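**Thread: Rokosham desk arm kit, anyone using it in a real office?**

**bramble_tk** - 30th October

I am considering the Rokosham kit (arm, gripper, wrist camera, one year of support) for our office in Weltville. The seller, Quansah, asks 3,638 for the full set. Their sales page shows only clean tables with colored cubes. Does it work with laptops and cables around? I would be thankful for real experience.

**pell_orvo**

We have had ours for 366 days, so the support ended yesterday and I can finally write my review. We use it on a normal office desk with a divider behind, and we did not tidy the cables for it.
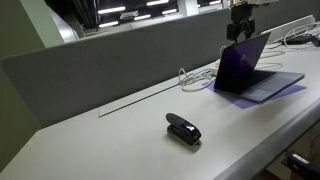

Sorry, but for this price I expect more than a gripper over a desk, says mossgate. The Briltwood kit costs less and the arm has the same reach. Did you compare them before buying?

**pell_orvo**

Yes, we compared. The Briltwood arm is good, I agree, but its wrist camera was an extra option at that time and the delivery was promised only for December. With Rokosham the camera is in the box. The picture is not very sharp when things are near, but you can see what is between the arm and the table.
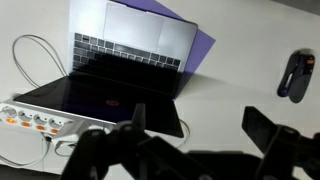
*Wrist camera, laptop and power strip.*

White cables on a white desk are the hard part. In my test the software found the stapler in 71 tries before the first mistake, and it lost a thin white cable already on try 3. Quansah support answered politely and told me to change the contrast setting. It helped a little.

**mossgate**

So it is a stapler finder. I do not want to be rude, but a cable is exactly the thing that a gripper catches by accident.

**pell_orvo**

It is a fair point. I only disagree with "stapler finder" - large flat things are no problem for it either. Where I see a weakness is close range, because the fingers cover a big part of the view and you must plan for that.
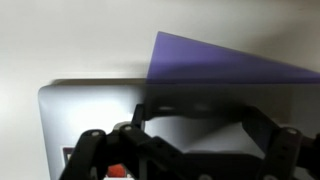 *Close range. The linkages take most of the lower half.*

**bramble_tk**

Thank you, this is more useful than the brochure. How long did the setup take? We are three people and none of us is an engineer.

**pell_orvo**

One long afternoon for the mounting, then two mornings for calibration. The manual is translated badly in chapter four, so read the English and the pictures together. Use colored sheets under the important objects. We put a purple one under the laptop and I recommend it.

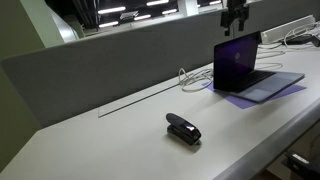

Also leave some free desk between the objects, because the default path planner likes wide turns. You can make them smaller in the settings, but then the arm becomes slow. If your desks are crowded, ask Quansah for a trial week before you pay.

**mossgate**

On the trial week we agree. I still would take the Briltwood and buy the camera separately.

**bramble_tk**

I have written to both sellers now. Quansah offers five days, and from Briltwood I have no answer yet.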